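Thu 27 August

Second night in Grundavholm and my feet are killing me, but I want to get this down before it all goes to mush in my head. We finally ran the comparison! The whole thing has been hanging over us since March, when Myung-ja Kang wrote to say that our grasping figures looked too good and she'd bet it was the mat. (She was quite polite about it. I still went and sulked in the stairwell for a bit.)

Her point was a fair one. Every demonstration in the Zutthorpe set was recorded on the same grey mat, under the same lamp, with nothing else on the bench. So the policy might have learned the mat as much as it learned to pick things up. What she wanted was a second set collected on a messy table, with people wandering about behind it, and then both policies tested on exactly the same tasks. I grumbled about it for weeks and then wrote the plan up on the train in one go.

So that was today. The room was noisy and far too bright, and I loved it. I drank something called a Choo out of the machine downstairs, which tasted of pears and washing-up liquid, and then I went back and had another one. My Prosport bag lost its zip on the tram so I've been carrying everything hugged to my chest like a baby.
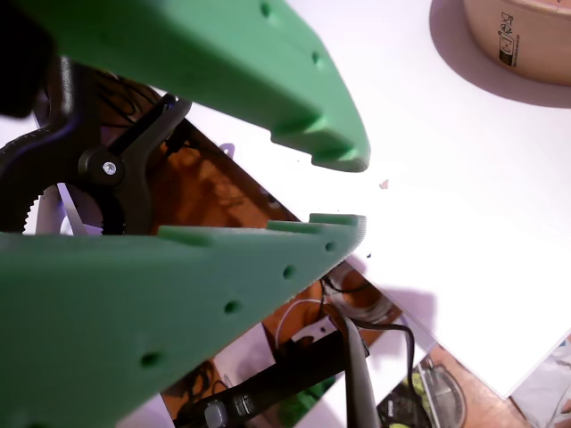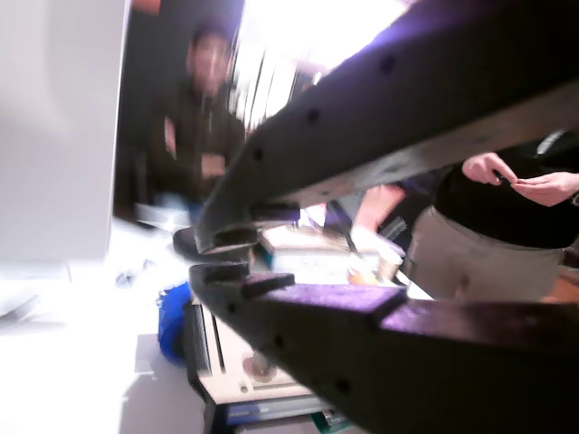
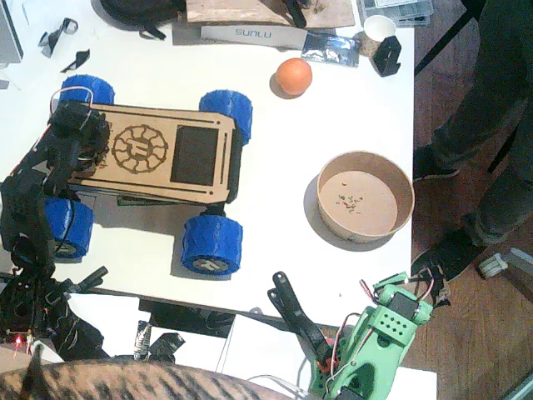
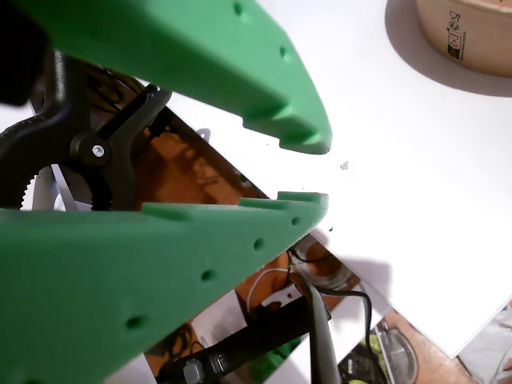
Myung-ja asked me over supper, quite plainly: does the messy data help, or does it only make the training slower?

It helps on the messy table and costs a little on the tidy one. Training did take longer, 18 hours on our machine, but the policy trained on the untidy set kept going when we moved things about, and the mat one mostly reached for the spot where the object used to be.

I'm writing that down carefully because I know I'll want to make it sound grander in the morning. We have 855 demonstrations in the new set and I gave each policy 200 tries, in mixed order so that I couldn't favour my pet. The gap was wide enough that I went back over the scoring sheet, convinced I'd swapped the columns. I hadn't. I did find three tries I'd marked as grasps when the thing had only been nudged, so those have gone down as misses, and it doesn't change the picture much.

What I still don't know is which bit of the mess matters. Is it the clutter, or the light, or people moving in the background? Myung-ja thinks light. I think clutter, mainly because I've said so in front of too many people to back down now. We could split the set and train on each part, but the parts would be tiny and I don't trust tiny sets any more. Maybe record more at Zutthorpe with the blinds up and the bench otherwise left as it is? Must ask whether the bench is free.

Also must remember: charge the laptop, ring Mum, copy the logs to the second drive BEFORE bed and not after. And find somebody who can mend a zip.

Rain's started. The window in here doesn't shut properly so I've stuffed a towel along the bottom of it, and I'm going to sleep in my socks.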